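4. The open day at Graninbridge

4.1 Setting and purpose

The second part of the study took place at the Graninbridge laboratory on a Sunday in June, when the building was open to the public from ten in the morning until half past four. The interviews in Section 3 had been held with people who had never been in a room with a working robot. We wanted to know whether their answers would differ from those of people who had just watched one do a household task at its normal working speed. The open day had been running for several years before we became involved, and its visitors came mostly from Graninbridge itself and from Tralelden, with two coach parties from Sullmont in the afternoon.

We counted 415 people through the corridor outside the demonstration room. The count was taken at the door with a hand clicker, and anyone who left and came back was counted again, so it stands for visits and may be higher than the number of persons. Children under twelve were counted but were not asked to fill in a card.

The room is the one used by the Mendoza project for its daily work on tidying tasks. It is furnished as a bedroom, with a large bed, a wardrobe, open shelving and a wood-look floor. The project leader, Perla Orozco, agreed to let the sessions go ahead on condition that the set-up stayed as it was on a working day. We accepted this gladly. In our pilot, a tidier stage had led several people to ask whether the task had been arranged for show, and we did not want to meet that question a second time.

4.2 The task

The task was to move soft toys from a bed into a white plastic basket. The toys were plush fruit and vegetables, picked by the project before our study began. They differ in outline and in the feel of the fabric, and they give way when gripped, which makes the pose of the fingers matter more than it would with a hard object of the same size. Not every toy was out in every session. The operator chose a set at the start, laid it on the sheet by hand and then stepped back behind the marked line.

The sheet itself turned out to be part of the task. A toy resting in a fold sits at a different height and angle from one on a flat stretch, and visitors picked up on this sooner than we had expected. One man from Tralelden wrote on his card that he would have ironed the bed first.

A session began with the basket empty and ended when the operator called it, either with the toys in the basket or after ten minutes. Between sessions the operator emptied the basket and put it back on the bed by eye. No effort was made to return it to the same spot, and its position relative to the pillows changed through the day. Figure 3 is from a session with the basket at the left of the working area. The fingers are closed round one toy while the orange fruit and the banana lie on the sheet.

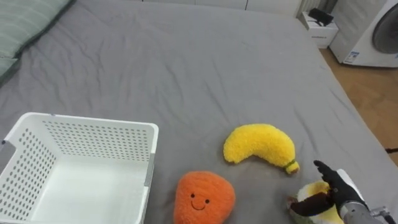

Figure 3. One toy in the hand and two on the bed, with the basket still empty.

4.3 What visitors could see

Visitors stood in the corridor and looked in through the open door in groups of up to eight. A second screen, on a stand beside the door, carried the view from the head of the robot. The two views differ a good deal. From the door one sees a machine leaning over a bed. On the screen one sees the bed and a hand, and the person watching tends to take that hand as the point from which everything else is judged. Several visitors moved back and forth between the two, and the stewards let them.

Before each session a steward read out a short text of four sentences. It gave the name of the project, said what the toys were to be moved into, asked people to keep behind the line and told them that questions would be taken at the end. It did not say how the robot was controlled or how often it succeeded. We left both out on purpose, as the first two items on the card asked visitors what they believed about them.

The long pauses were the part of the session most often remarked on. The robot would bring its hand down near a toy and stay there before the next movement. To the project team such a pause is ordinary and draws no attention. People in the corridor read it in several ways: some thought the robot had broken down, some that it was choosing, and a fair number that it was being careful with the toy. The last reading was most common when the durian was in use, and it came up even among people who did not know the name of the fruit and called it an avocado, an egg or a nest.

A toy lying close to the hand, as the durian does below, with the carrot and the yellow pear-shaped toy also near, was the kind of arrangement in which visitors started to guess out loud. We noted the guesses where we could hear them but have not used them in the counts.
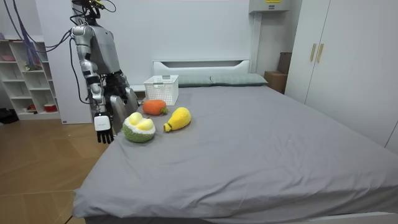
4.4 Cards and comments

Each adult visitor was offered a card with six closed items and a blank space on the back. The closed items are given in Appendix B. We asked people to write as many separate remarks as they liked in the blank space, one to a line, and the cards were collected in a box at the end of the corridor. This gave 1,367 separate remarks after blank lines and drawings had been removed. Some of the drawings were very good, and they have been kept with the cards.

Teodoro Cervantes and the first author each coded the remarks on their own, using the scheme from Section 3 with one new category, "waiting", added for the pauses described above. We first coded a trial batch of 100 remarks, met to settle the differences, and rewrote the notes for two of the categories. Those 100 were then coded again from the start with the rest. Where we still disagreed at the end, the remark was placed in both categories and marked. We know this makes some of the totals slightly larger than they would be under a stricter rule.

The category with most remarks was "hands". People wrote about the shape of the fingers, the thumb, the colour and the way the hand was held when it was not gripping anything. We had not foreseen this last point. Our plan treated the time between two grasps as empty time, and the closed items on the card do not mention it at all. For many visitors it was the part they remembered. One wrote that the hand "looked as if it wanted to ask something". Another wrote "like stopping traffic".

Figure 4 gives an instance of the pose they meant. The durian is in the basket, two toys remain on the sheet, and the hand is open with the fingers upright.
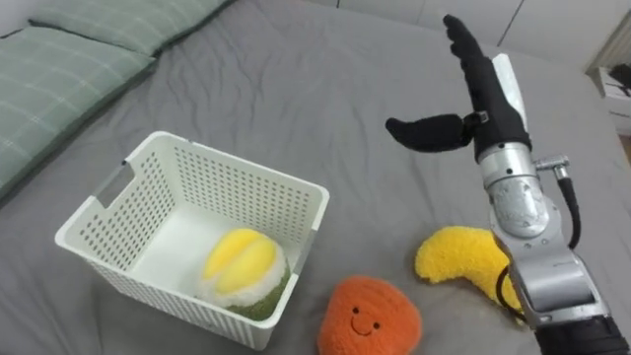 Figure 4. Image: Mendoza project, Graninbridge. Used with permission.

Remarks of this sort were more frequent on cards filled in by people who said they had mainly watched the screen. From the door, the same pose is partly lost against the rest of the arm, and the remarks from that position are more often about the size of the robot or its cables. The cables drew a steady number of comments. Most asked whether they would be there in a finished product, and a few asked whether somebody might trip.

We would be wary of making too much of the difference between the two viewing positions. Visitors chose for themselves where to stand. Taller people could see in through the door more easily, families with pushchairs tended to stay by the screen, and the screen was out of use for part of the early afternoon while a loose plug was found.

4.5 Questions put to the team

At the end of each session the operator took questions for five minutes. We did not record the sound. A note-taker wrote down each question in short form, and the list was checked with the operator over lunch and again at closing time.

Questions about work and jobs, which had filled much of the interviews in Section 3, were rare in the corridor. The most usual ones were practical. Visitors wanted to know how strong the grip was, whether the robot could tell one toy from another, what would happen if a cat got on the bed, and why the task used a bed when a table would be simpler. Orozco's reply to the last was that people leave things on beds. She added that a soft surface makes the reach harder, and that her group had spent most of the spring on contact with objects lying low on the sheet.

Contact was also where visitors leaned forward most. In the session shown in Figure 5 the fingers have come down on the carrot, and the durian and the pear-shaped toy lie close by. With toys this near to one another, visitors asked whether the robot might pick up the wrong one, and whether it would matter if it did.

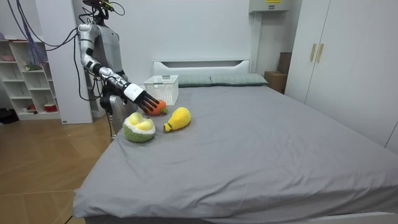 Figure 5. Fingers touching the carrot, seen from the side of the room.

The operator's answers to that second question varied over the day, and we think the variation had some effect on the cards. In the morning he tended to say that any toy would do as long as it went in the basket. By the afternoon he was saying that the order was set beforehand. Both statements were true of the sessions in which they were made, but the coach parties heard only the second. Their cards more often describe the robot as "following a list", and we have therefore reported the Sullmont visitors separately in Table 2.

Two cards asked for the toys to be given away afterwards. They were still in use at Graninbridge when this paper was written.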